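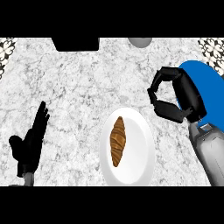

Croissant on the oval plate, marble counter, an arm either side. Simulated.

December, 4:10 pm. Rope bench, second go at the Tadley cord.

Teslow's sheet says the 84 m length keeps its stretch figure after wetting. I don't buy it yet. Their number comes from new cord on a clean drum, and no one climbs on that. Cut two pieces off the Rüegg coil as a control and soaked all of them overnight in the sink.

Hung 90 kg on each, left it while I ate, then read the tape. Tadley crept more than the control. Not by much, and the tape had slipped at the top clamp once already, so I'm not writing the number down as a result. Redo with the pin clamp.

Sheath: 100 passes over the granite edge. Fuzz on both, no core showing. The sheet claims 800 before core shows. Maybe so - on what edge, at what load? It doesn't say. I've asked twice.

The Tidgate people want to know if they can take it up to the glacier camp as their spare haul line. My answer for now is no. "Felt fine on the wall" is one afternoon of somebody's opinion, and the dry coat always feels fine in the first month.

To do: pin clamp, freeze one wet piece, weigh before and after. Whoever borrowed the long tape, put it back on the hook.

Tidgate rope bench notes | Contact the bench | Back to top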